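Notebooks > Brurkwood > Perception > Surstead handheld set

Search this notebook Go

September, started after lunch

Back on the wrapper problem, with a big mug of tea and the heater on. For anyone picking this up cold: the segmenter in Beddoe is perfectly happy with boxes and cups and so on, but give it anything in clear plastic and it either throws the thing away or glues it to whatever is underneath. Raghda Issa warned me about this back when we were still labeling the kitchen clips, and I said it would sort itself out with more data. It did not, so that's one I owe her!

I pulled 1,000 frames from the Surstead set and ran the current build over them with the confidence floor left where Majdi had it. 44 came back with a mask that covered the candy and a good piece of the bedding as well, all one happy blob. Nearly all of those were on patterned cloth. My guess (only a guess so far) is that the edge term is latching on to the stripes, because they are so much stronger than the edge of a crumpled wrapper end, and then the planner takes the middle of the blob as its grasp center and off it goes to pinch a handful of blanket.

Tried turning the edge weight down. Plain tabletops stayed fine, the plaid got a little better, and then small foil pieces started dropping out, so I put it back. Majdi Kanaan thinks we should stop fiddling and let the depth channel break ties, and he may well be right, though a flat candy hardly stands up from the cover at all. I'd like to try his way on 10 clips before arguing with him any further.

Also fixed while I was in there: the Ardale viewer was drawing the grasp axis flipped on replay. It was only the drawing, the logged values were fine. Sorry to whoever lost a morning to it.

Test frame for the tie-break work, candy in its clear wrapper straight ahead between the fingers, blue-and-white plaid under it, the sesame bars in their clear packet farther back: 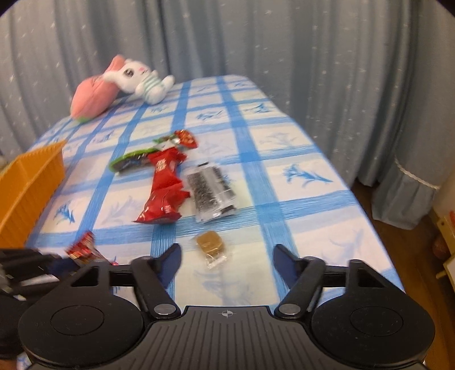 Still to do

- Rerun the 44 with depth tie-break on, same floor, same seed
- Ask Raghda whether the wrapper ends should count as part of the object or get their own label (I keep changing my mind)
- Move the edge weight out of the source and into the config file, please, before one of us forgets which value we built with
- Training job is set for 8 tonight, so leave the big machine alone until it's through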